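Subject: Re: [border-trade] Endaleck zone, is the joint permit really working?
From: Aušra Kivi
Date: 7 Sep 2024 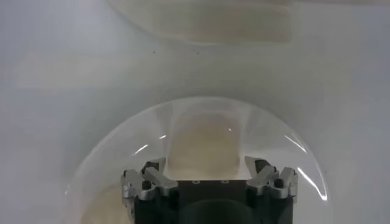 The joint permit at Endaleck is working, Uldis, and I'm delighted you asked, as I've spent a good part of the summer reading the zone's half-year report and pestering people who work there! The main thing to grasp is that a firm on either side can now send part-finished goods across the line and back again without paying duty twice, so long as the whole trip is declared on one form. Before May each crossing counted as a fresh import. Take something as plain as a large clear plastic dome like the one in the picture: if it was moulded on the north side, trimmed on the south side and then packed back in the north, it was taxed as a new article each time, and the trimming never paid for itself. Now the duty falls once, on the finished piece, and jobs like that are coming back to the zone. I find this terribly exciting and I'm aware that this makes me poor company at dinner.

You wrote:

> I have read the announcement twice and still can't see what is new in it.
> We had a "single window" at Endaleck before and all it meant was a single
> queue. Also, who is using the permit? If it is only Plarkton and a couple
> of their suppliers then I would not call it a success, I would call it a
> favour. And has anyone looked at what the workers get out of this? The
> old zone agreement had a whole chapter on wages and as far as I could
> tell it was never opened again after the signing.
>
> Uldis Grīnberga

Taking those in order.

What's new is that the two customs offices accept each other's stamps. The old single window was one counter with two sets of rules behind it, and you're quite right that it was hopeless. The clerks would take your papers, walk them down the corridor and come back with a second set of questions. Under the joint permit the office that sees the goods first does the check, and the other side can only reopen it if the seal is broken or the weight is off. Laimutė Venckus has put the wording of that clause in the list archive, and it's worth five minutes of anyone's time. It is remarkably clear for a customs text (I have read many, and I don't say it lightly).

On who uses it: 91 firms had registered by the end of the period covered in the report. Plarkton is the biggest of them and does account for a fat share of the traffic, so your suspicion isn't daft. But the list of names at the back is the bit I enjoyed most. There are repair shops, a family business making shop fittings, and Coşkun, who used to do all their finishing work in Cukville and have now taken a unit inside the zone. Of the 1,024 permits issued, 637 went to firms other than Plarkton. I'd have liked a breakdown by value as well as by number, and I've written to ask for one.

Wages are where I'm least sure of my ground. The chapter you mention still exists and was carried over into the new text nearly word for word. It sets a floor, tied to whichever side has the higher minimum, and it covers anyone employed inside the fence. It doesn't cover drivers, and it doesn't cover agency staff who are on the books of a firm outside. Ermanno Donati thinks the agency gap is large enough to drive a lorry through, and after going through the text again I'm inclined to agree with him. On the bright side, there's a proper complaints office now with a phone number that gets answered. I rang it! A very patient woman took me through how a case is opened, and said that claims can be made in either language.

Something I hadn't expected was how much the bus matters. There's a shuttle from Cukville to the main gate, and when it was cut back last year several of the smaller units couldn't fill their early shift. The firms clubbed together to restore it, which I think says more about whether they plan to stay than any of the speeches did.

Peiyu Tang asked me off-list whether the permit could be copied at other crossings. I think so, but the two offices at Endaleck share a building, and I don't know how you'd handle the seals if they were an hour's drive apart. If anybody here has worked on a crossing like that, please write in, I'd love to hear how you did it.

I can send the half-year report to whoever wants it. It's a big file and the list software will strip it out, so drop me a line directly.

All the best,
Aušra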